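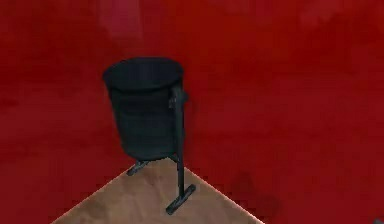
Catchlight

A catchlight is the small bright spot you see in a person's eyes in a portrait, and it's simply the reflection of whatever is lighting them. I've been adding to these photography pages for a while now and this is the entry I kept wanting to read when I started out, so I've finally sat down and written it (with a lot of help from my notes!).

What makes one

The front of the eye is curved and shiny, so it works like a tiny rounded mirror. Put a window in front of your sitter and you get a little window in the eye. Put up a softbox and you get a square, an octagon or a long strip, depending on the shape of the box. A ring light leaves a circle around the pupil, which some people love and I can only take in small doses.

Size depends on how big the light looks from where the sitter is, so moving a lamp closer makes the catchlight bigger even though the lamp hasn't changed.

Position

Photographers usually describe position with a clock face. Ten o'clock and two o'clock are the usual picks, meaning the light is above the eyes and off to one side. Light from below puts the spot at six o'clock and it can look a bit spooky, although beauty photographers do it all the time with a reflector under the chin and a main light up top. That gives two catchlights in each eye, and whether you keep the lower one is a matter of taste. I keep it.

If there isn't any catchlight at all, the eyes tend to go flat and dark. Deep-set eyes under a high light are the usual trouble, and so are hats. Ask the person to lift their chin a touch, or lower the light, and the spark comes back.

The Hadmont method

My old teacher Hermine Bühler ran evening portrait classes at the Hadmont studio, and she had us do everything with one lamp and one sheet of white card. We'd walk the lamp around the sitter in small steps and draw the catchlight at every stop. I still have my drawings! They're terrible, but I can look at a portrait now and make a decent guess at where the light was standing.

Editing

Brightening a catchlight a little is common and most people won't notice. Adding one from nothing is much harder, as it has to agree with the shadows under the nose and chin. I tried it once on a family portrait, put the spots on the wrong side, and my sister spotted it before I'd even finished my coffee.

Glasses

Glasses add reflections of their own, sometimes right over the eye. Tilting the frames down slightly or raising the light often clears them, though you may lose the catchlight along the way and have to hunt for it again.

See also: Fill light, Reflector, Ring light, Rembrandt lighting

Last edited 26/02/2024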